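Club project: cart docking with the wrist camera

zemura_vas
Evening all. Our club project is coming along and I'm far too excited not to post. The task is to drive up to a rolling cart, stop square to it and reach for the lower shelf, using only the wrist camera. We've got 146 runs logged since July and want 1,000 before the Grosow meet.
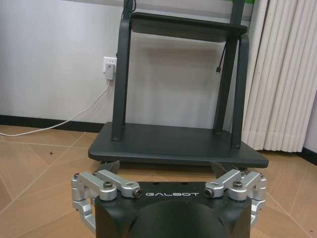 The approach is good now, but the last bit still goes wrong. It lines up on the posts beautifully, then drifts left as the shelf fills more of the view - maddening! Rungnapa thinks it's our labels. I think we need more runs, maybe 2,000.

asadi_bench
Lovely project. I'm with Rungnapa though. We had 6 people labelling last year and every one of them put the shelf edge somewhere different. More runs just gave us more muddle.

tinker_pell
Disagree, sorry. 146 is tiny. Move the cart about, change the lighting, get the numbers up and then worry about labels.

asadi_bench
And relabel the lot afterwards? No thanks.

r_khunthong
Rungnapa here (hi!). I redid twenty runs last night, marking only the front edge of the shelf, top side. Training on those now.

zemura_vas
She didn't tell me that! OK, I'll hold off on the big session until we see. Anyone got a decent way of checking labels between two people?

tinker_pell
Both do the same ten and overlay them. Still say you need more runs - post the results either way.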